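I've been rearranging the kitchen again! It started with the tablecloth (it nearly always starts with the tablecloth) and ended, quite a few cups of tea later, with me finally sorting out where the eggs live.

A bit of background for anyone new. Our kitchen is small, the pantry is smaller, and the bench beside the stove gets all the afternoon sun, so eggs can't stay there. For years they sat in whatever cardboard carton they came home in, squashed on the second shelf of the fridge under a bag of spinach. I'd open the lid expecting half a dozen and find one, usually on the morning I'd promised pancakes.

So back in March I picked up a clear plastic egg container from Horside, the little homewares place two doors along from the bakery. I went in for a peg basket. I'd walked past those containers a hundred times thinking they were a bit fussy, and I was so wrong. Being able to see what's left without lifting a lid has changed my shopping list completely, and I'm a person who loves a shopping list.

The cloth is newer. It's the soft teal-green one with the white grid, and I adore it. My grandmother's bathroom was tiled in very nearly that colour, and every time I put a mug down I'm seven years old again and being told to wash behind my ears. The lines wander a little where it hasn't settled flat and I've decided I like that too. I did iron it, for the record. Once.

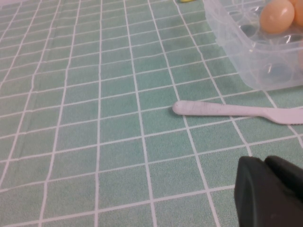 *Krishnan Street Home Cooks' Club*

Two brown eggs left, which in our house means it's time for a shop or time for a very modest omelette. I went with the omelette! A spoonful of chives from the pot on the back step, too much butter, a heel of toast on the side. I ate it standing up, with the radio on, and it was marvellous.

Now, the club. We've had a theme going for May, which is "use what's there", and I've enjoyed it far more than I thought I would. You cook from the fridge before you buy anything else, and then you bring along whatever you made. Hamidreza Jalali brought a kuku sabzi last time, packed with parsley, coriander and dill that had all been going limp in his crisper, and I had three slices before I'd even taken my coat off. He's very relaxed about quantities (a big bunch of this, a smaller bunch of that) but I did get this much out of him:

- chop the herbs much finer than you think you need to
- squeeze them dry in a tea towel
- 4 eggs for a small pan, and a teaspoon of flour
- lid on, low heat, and leave it alone

I've made it twice at home. The first one stuck and came out in chunks, which we ate happily with yoghurt. The second I did in the Batano pan, the heavy one, and it slid out whole. I may have cheered.

My other use-it-up favourite is lemon curd, and I swear by 200 grams of sugar to the batch even though my sister reckons that's far too sweet. She's welcome to make her own. It keeps nicely in the fridge if you can stop going at it with a spoon.

Next job is the drawer under the oven, where the cake tins have been breeding. I've found three lids that fit nothing at all, and a fluted tin I was sure I'd lent out. If you've got a clever way of standing tins on their sides so they don't avalanche, please tell me in the comments, and do let me know what you're doing with your last couple of eggs as well. I'm off to get some more.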